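Reviewers wanted: good practice guide for robot grippers in kitchens

Hi all, Fabrice Leblanc at Altitz. I'm looking for people to read, pick apart and try out a draft I've been living with since June. It's called the Joly guide, and it covers how a robot arm should be tested before anyone lets it handle cookware near people. Finger placement, pinch gaps, what counts as a safe stop, who signs off. That sort of thing!

The draft has 52 rules right now. Some are solid, some overlap, and a few I wrote late at night and can't defend anymore. I'd love to get it down to 38 before we publish, and I need fresh eyes for that.

You don't need to be a standards person. If you've run simulated trials, worked a line in a commercial kitchen, or written safety checklists for any kind of machine, please write to me. Reviewers in Belberg can come to our two in-person sessions — everyone else can join by video. It's paid work, a flat fee per section, and you can take as many sections as you like.

The part I'm most stuck on is section four, handles. Our rule says the fingers should be clear of every pot except the one being picked up, and that gets hard to apply once cookware is crowded together.

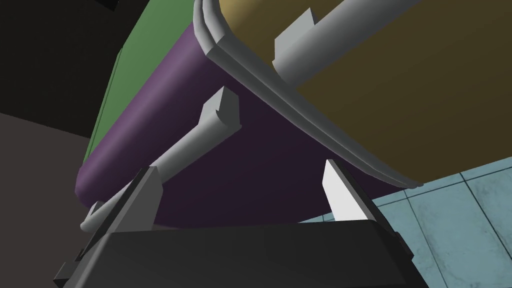 Tài Lò wants a minimum distance written in, and I'd prefer a stop-and-recheck step before the fingers close. We've gone back and forth on it for weeks, so if you have an opinion, bring it along (the Jirnham folks already sent me three pages of theirs).

To sign up, send me a short note on what you've worked on and which sections interest you. No resume needed. I'm reading replies as they come in, starting October 27, 2025.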